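Ticket 251: Grasp planner stalls in wrist view, no candidate returned
Project: Windik (simulation branch)
Component: perception / grasp planner
Opened: April 14, 2020
Owner: Kwok-wai Yuen
Status: Resolved, one follow-up open
Priority: Normal

Summary

On the Loller scene set, the planner sometimes sits in PRE_GRASP until the watchdog fires. The arm model is fine, the joint targets are reached, and the controller reports settled. The planner asks perception for a candidate and gets an empty list each time. No error is raised.

Seen in 23 of 1,575 episodes in the overnight batch. All 23 were in scenes with a large single-colour surface close to the wrist camera.

Steps to reproduce

1. Check out the simulation branch and load the Loller set.
2. Start the planner with the default config and logging at debug level.
3. Run the episode list attached to this ticket.
4. Watch for "candidates=0" repeated in the planner log with no change in the wrist pose.

Expected: planner returns a candidate, or gives up and asks for a new view.
Actual: planner repeats the same request until the watchdog ends the episode.

Log extract

planner: state=PRE_GRASP
perception: wrist frame received
perception: self mask applied
perception: plane fit ok, inliers high
perception: clusters=0
planner: candidates=0, retry
perception: wrist frame received
perception: self mask applied
perception: plane fit ok, inliers high
perception: clusters=0
planner: candidates=0, retry
watchdog: no state change, episode ended

Notes

First guess was the controller, as the last merge touched the settle check. Rolled that merge back and reran the list. Same 23 episodes failed, so the controller is cleared.

Second guess was the self mask. The mask is drawn from the gripper model at the current finger opening. If the opening is stale, the mask lands in the wrong spot and part of a finger is passed on as scene. Dumped the masks for seven failed episodes. Six were correct. The other was one control tick behind, which leaves a thin strip of finger unmasked. That is a real fault but it doesn't explain an empty cluster list.

Third guess was the plane fit, and this was the cause. The fit takes the plane with the most inliers and calls it the support surface. It has no check on the direction of the plane. When a big flat surface fills much of the wrist view, the fit picks it, and the cluster step then looks for objects standing on it. Everything else lands outside the search volume and is dropped.

Views with this layout are the ones to test against. The fingers are open with nothing between them, a flat dark red surface takes up the upper left and centre behind them, and the smaller items are all pushed over to the right-hand side.
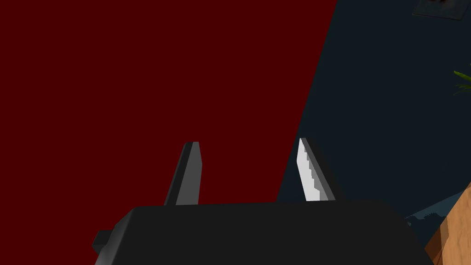 Fix

Added a direction check to the plane fit. A plane is accepted as support only if its normal, turned into the base frame, is within the limit set in the config. If the best plane fails, the next best is tried. If none pass, perception returns NO_SUPPORT in place of an empty list.

The planner now handles NO_SUPPORT by asking for a new wrist pose. After the retry limit it ends the episode with a proper reason code.

The stale finger opening is fixed as well – the mask now reads the joint state stamped with the frame, and no longer the latest one on the bus.

Check

Reran the 23 failed episodes on the fix branch. None hit the watchdog. 16 returned a candidate after a new view, and seven ended with NO_SUPPORT. Read through those seven by hand and the reason code is right in each.

Follow-up

The direction limit is the same for every scene set. Cistach has sloped trays and may need its own value. Left the default in place for now and opened a separate ticket under Hung, where the scene configs live.

Full batch rerun is queued. Please don't change the Loller episode list until it's done, or the counts won't line up with this ticket.

K.Y.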